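Sekdale Gym floor notes
@sekdalefloor

1/ Treadmill wipe-down, 12th June. Same order every week: handrails, rail ends, side rails, motor housing, deck edges. Belt last, and separately.

2/ Cloth is microfiber, damp, never dripping. Spray goes on the cloth. Liquid sprayed at a console or housing finds a seam sooner or later.

3/ We dilute Priltidari to the weaker of the two ratios on the label. The stronger one left the rubber grips tacky by April.

4/ Rail ends get missed. People hold them when stepping off, and sweat dries in the joint where the cap meets the rail. Wrap the cloth around the end and twist.

5/ Belts: power off at the wall, dry cloth only, move the belt by hand and repeat. Lubrication is a separate job, every 300 hours on our log. Unit 4 is at 957, so it got its third dose last week.

6/ Blue towels for machines, gray for floors. They are washed apart, no softener.

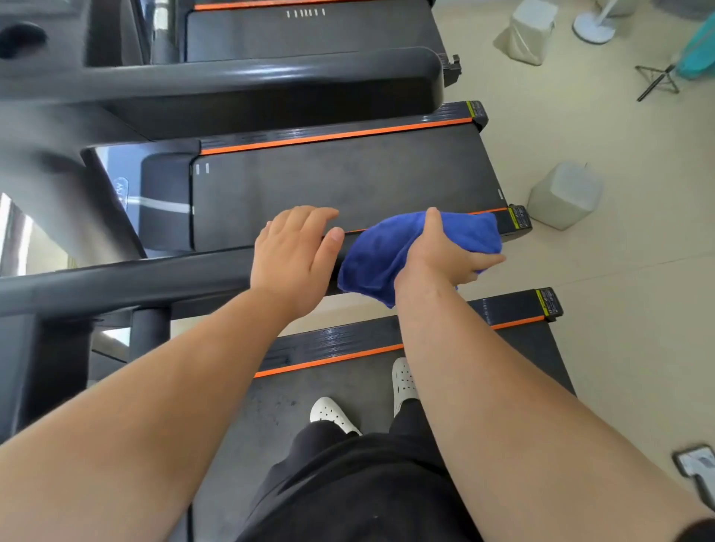
Reply from Janssen: Does dust on the belt matter if the deck underneath is clean? Ours look gray again two days after a wipe.

7/ Surface dust is mostly cosmetic. What gets under the belt adds friction, and motor current goes up. Vacuum around the machine first, then wipe.

8/ Next: the rowers. Rails and seat rollers, dry cloth.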